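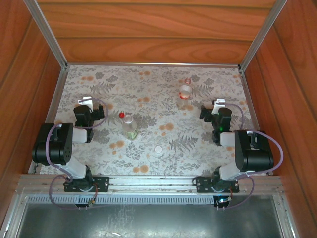

*1 min read*

# Fern cloth, gray

This is the February page of the table linen gallery. Shoshana Pennington picked the cloth and Danang Khoo wrote the notes. Each page in the gallery covers one cloth from the shelf.

**The cloth.** Pale gray with fern leaves and spots of orange blossom. It is number 16 in the Sirkumard list. We bought it at the end of a season, when the plain gray had already sold out, and it has been used more than the plain one would have been. The print is light enough that clear things can get lost on it.

**The bottles.** Two plastic ones. The short one has a red cap and a green-and-white label and is easy to find. The one farther back is clear with a red band, and the pattern comes through it. If you are setting a table with this cloth, colored caps and labels help.

**The surround.** Reddish-brown wood grain on the back and both sides. Nabila Oei prefers the gray cloths against a dark grain and the cream ones against white paint. The orange in the print goes well with the panels.

**Care.** Wash cool, inside out if it has a lined edge, and hang it by the short side. Iron on the back. Azlan Govindasamy keeps ours rolled on a tube, so there are no fold lines down the middle.

**Size.** Ours was cut down from a longer piece and hemmed again by Shahla Bagheri. The offcut was 136 cm long and became napkins, which are on their own page.

Next page: the blue check, number 17. Requests to borrow a cloth go to Danang.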